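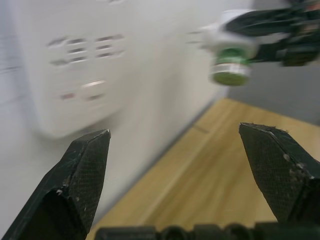 To: shop-build list
Date: 2026-08-28
Subject: Re: Re: finger wear and pad material on the two-arm bench

Answers below your text. I cut the parts about the bench height, we settled that.

> I'm copying your bench for our shared shop in Gremstead and I have
> the first arm moving. Before I print a second set of fingers I'd like
> to know how the textured faces have held up. Do you glue anything
> over them, or is the bare surface enough? Also, what are you using
> for plug-type objects? Ours drops anything with a rounded body.

Bare surface, no glue. I tried a stick-on pad from Plisel in January and it peeled at the tip within a few days, always starting on the beveled side. The bare faces scuff and the edges get nicked, but grip hasn't suffered much from that. What does hurt is dirt in the texture. I go over both faces with a stiff toothbrush before a session and that's all the care they get.

I change a set when the tips no longer meet flat. Close the gripper on a strip of paper and pull. If it slides out at the tip but holds farther down, the set is done. The current one passed on Tuesday after 654 grasps.

On rounded bodies, your trouble is probably the closing force and not the fingers. Our Kaleck driver board ships with a current limit that is too low for smooth plastic. Raise it 4 percent at a time and stop when the object quits turning in the grip. If you get to 12 percent over stock and it still turns, go back down and move the grasp lower on the body. 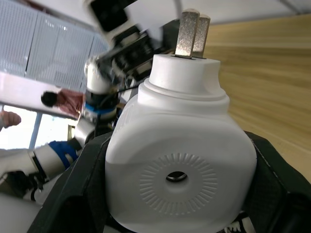 Power adapters are a good test piece because the prongs show you right away when the body has rolled. I pick them up prongs up, with a finger on each side of the wide part. Never by the prongs. They are thin, they bend, and then you have an adapter you can't use in a wall.

> Second thing. With both arms running, do you let them into the same
> area at once, or does one wait?

One waits, for now. The handover routine is the only place where both are allowed in the middle of the table, and it runs at half speed. I have it at 100 clean handovers in a row with light objects. Heavier ones I haven't tried.

> Did you ever get the wrist cable sorted out?

Mostly. Leave more slack at the wrist than looks right, then turn the joint by hand through its whole range with the power off and watch the tightest point. Mine was snagging at the far end of the turn - I had only checked the positions I use a lot. The file for the clip is in the list archive under Bragança, same as the finger files. Print the clip with the flat side down.

If you do print new fingers, please post which filament you used and how the tips came out. I still have two spools to choose from for the next set.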